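November 8, 2021 - Nenmont workshop, adhesive trials

Lot 3872 of the Catacutan wood glue was opened today. Eight oak test joints were clamped and left overnight.
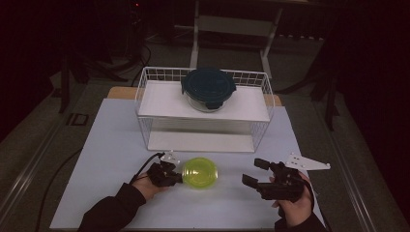
Humidity stood at 54 percent at noon, higher than in the June series. Clamp time was therefore extended to 40 minutes before the first inspection.
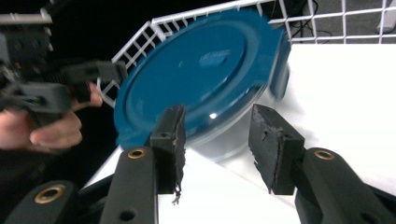 Squeeze-out was light on all joints - the Takeck spreader is to be retained. Colleagues are asked to leave the clamps in place until the shear test.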